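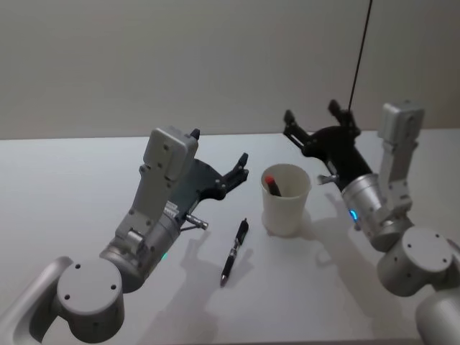

Two-arm station with a pen, a paper cup and a red-capped marker on the table.

Planning and budget for a two-arm station: frequently asked questions

These answers are for schools, small laboratories and workshops which want to buy their first station from Bolutov. If your question is missing, please write to Rania Dabbas in the planning office.

Can I buy one arm now and the second arm later?
Yes. Many customers do it over two budget years. Please tell us at the first order, so that we reserve the same version of the controller for you. If the versions are different, the second arm must be updated before both can work together, and this update is charged.

What is included in the price?
The basic price includes the arms, one gripper for each arm, the controller, the power supply and the software license for the first year. The table, the transport and the training are separate lines in the quotation. We keep them separate because some customers already have a good table.

What kind of table do I need?
It must be flat, stable and without wheels. We recommend a plain light top, as small things like a black pen are easy to find on it, for the person and also for the software. A shiny top is not forbidden but it gives reflections, and then you will spend more time on the settings.

Do I have to buy special objects for practice?
No. Please do not put a large sum in the budget for this. Pens, markers and paper cups from the office cupboard are enough for the first months. Buy several of the same kind, because paper cups are crushed easily while people are learning.

How much should I keep for spare parts?
We advise 7 percent of the equipment price for the first year. Most of it goes to fingertips and cables. Fingertips are sold in sets of two.

How long is the delivery?
Up to 97 days after we receive the signed order. Orders which arrive after March are often slower, since many schools order in the same period. The Zumdale table is sent from another warehouse and can arrive before the arms.

Is installation possible without your technician?
It is possible if you have a person who is comfortable with tools and network settings. The Mahrous installation package costs extra and covers one visit of three hours. It does not cover electrical work in your building.

Which yearly costs come after the purchase?
The software license, the Sikedent service contract if you choose it, and the spare parts. The service contract can be started later, but then we must inspect the station first and the inspection is invoiced.

Can I get a quotation in two parts for my administration?
Yes, write it in your request. We can divide by year or by department. The quotation number stays the same on both parts.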